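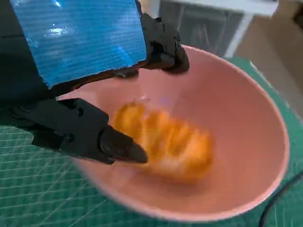
Photo: Keegan Bergeron, Pliteck

Sterkance Household Objects Program
Progress report to the Phillips fund, prepared by Kyriaki Makris
Position as at 3/31/24

1. Status
Work is on schedule against the revised plan agreed in November. The object catalogue stands at 232 items, all labelled and shelved at the Plidton site. Condition records entered to date total 1,657. Deliverables 1 and 2 (catalogue structure, storage) are closed. Deliverable 3 (bench layout) is substantially complete, and Deliverable 4 (wear records for bowls and containers) is in progress.

2. Bowls and containers
The large pink bowl remains the reference item for this class. It was chosen for its wide opening and smooth interior, which make surface marks easy to log under bench lighting. Glare off the inner surface has been a nuisance in the inspection photographs, and Murray Petrenko now takes a second exposure at a lower lamp setting for each record.

Bowls are set down on a green cutting mat. The earlier practice of working straight on the bench top was dropped after scuffing on the bases could not be separated from prior wear. Mats are wiped at the end of each session and turned monthly. One mat has been withdrawn because of curling at a corner.

Rim inspection is done by hand and by eye. Blagoje Georgiev has drafted a two-page procedure covering rim, interior, base and colour change, in that order. Colour change is graded against a retained specimen kept in a closed drawer. The grading scale has five steps, although the two middle steps are proving hard to tell apart and may be merged.

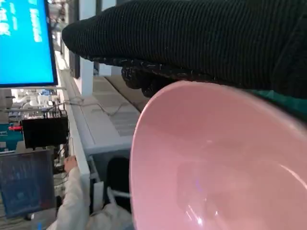

3. Bench layout and recording stations
Monitors are kept close to the work surface so that entries can be checked as they are made. The previous arrangement, with data entry done in the adjoining office, produced a backlog of unmatched records and was abandoned. Atieno Temba has cleared 642 of these. The remainder need the original paper sheets, and the sheets for one batch have not been located.

Cabling is the main outstanding item under Deliverable 3. Leads at the bench edge have been re-routed once and will be re-routed again when the new power rail is fitted. The supplier has moved the delivery date twice. No cost variation has been claimed so far.

Bench height was reviewed with the staff who use it most. Raising the tables was considered and deferred - the quote exceeded the allowance under the furniture line, and a change at this stage would mean repeating the lighting measurements.
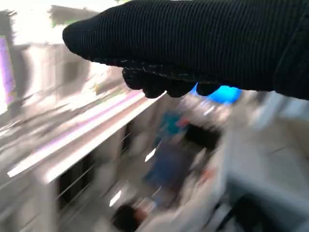
4. Expenditure
Spending is within budget on all lines except consumables, which is over by the price of replacement mats and labels. We propose to cover this from the unspent freight allowance and ask for written approval to do so.

5. Next period
Merge or retain the middle colour grades (Georgiev, Petrenko).
Fit the power rail and complete cabling.
Begin wear records for lidded containers.
Search the archive boxes for the missing batch sheets (Temba).

The full catalogue export is available from Kyriaki Makris on request.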